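Nominations Guide, Section 4: Entering a Nomination for the Tetia Medal of Service

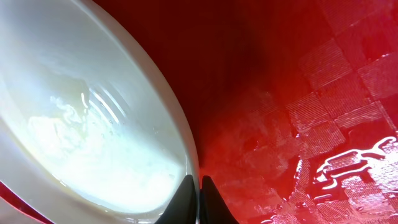
Honors and Awards Office, Tetia Friendship Association

Filed under: Awards & Honors > How to Nominate

Print this page | E-mail this page
29 shares

Use this section once your account has been approved (see Section 3). Nominations are entered in Zuvex, the online form system. Paper forms are still accepted from branches without a reliable connection - see Section 7.

Before you start

Have the following ready:
- the nominee's full name as it appears on a passport or identity card
- a list of positions held, with start and end years
- names and contact details of two supporters who are not related to the nominee
- a scan of any earlier honor, if there is one

Note: The nominee must have at least 10 years of service. Service in a sports federation, a business council or a cultural society may be added together, but overlapping years are counted once.

Entering the nomination

1. Sign in to Zuvex and select New Nomination.

2. Choose the class of medal. If you are not sure, select Undecided. The office will assign a class during review.

3. Enter the nominee's name. Type the family name in capital letters. Do not add titles such as Dr. or President here. They go in step 4.

4. Under Positions, add one line for each post, most recent first. Company posts and honorary posts go in separate tables.

5. Fill in the Statement of Service. The minimum is 70 words. Say what the nominee did, where, and for how long. General praise does not affect the score.

6. Attach supporting documents as PDF files. Each file can be up to 30 MB.

7. Enter the e-mail addresses of both supporters and select Send Requests. Each supporter receives a link that stays open for 58 days.

8. Select Save Draft and check the preview. Names in a non-Latin script sometimes shift to a second line. This does not affect the printed certificate.

9. Select Submit. A reference number starting with the letter T appears at the top of the page. Write it down.

Caution: A nomination cannot be edited after step 9. To correct a mistake, withdraw it and enter a new one. Supporters will have to reply again.

Caution: Do not tell the nominee that a nomination has been made. Nominations known to the nominee may be set aside until the next round.

Nominees living abroad

For nominees who live outside the country, select Overseas in step 2 and name the nearest branch. Nominations handled by the Yip branch also need a cover letter from the branch office. Upload it with the other documents in step 6.

If something goes wrong

Supporter did not get the link: Ask the supporter to check the junk folder, then select Resend. The old link stops working.

Submit button is gray: A required field is empty, or a file is still uploading.

The round closes at 5 p.m. on the last working day of June. Drafts left open after that time are kept for the next round.

Next: Section 5, Review and Scoring

Tags: nominations, medals, forms, overseas branches
Comments (0)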